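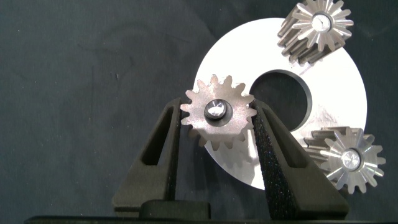 Diltwood Gears
Wrist camera demonstrations, release of August

Contents
947 episodes of picking and placing small metal parts by teleoperation. Each episode holds wrist video, joint positions, gripper width and a one-line task label.

Splits
Train and validation are divided by session. The 70 validation episodes share no session with train.

Known issues
Polished faces clip to white under the bench light. Exposure was fixed for all sessions. 19 episodes lack gripper width and are listed in missing.txt. Labels say "gear" for every toothed part, whatever its size.

Contact
Nermina Babić, Granenen. Report bad labels with the episode number.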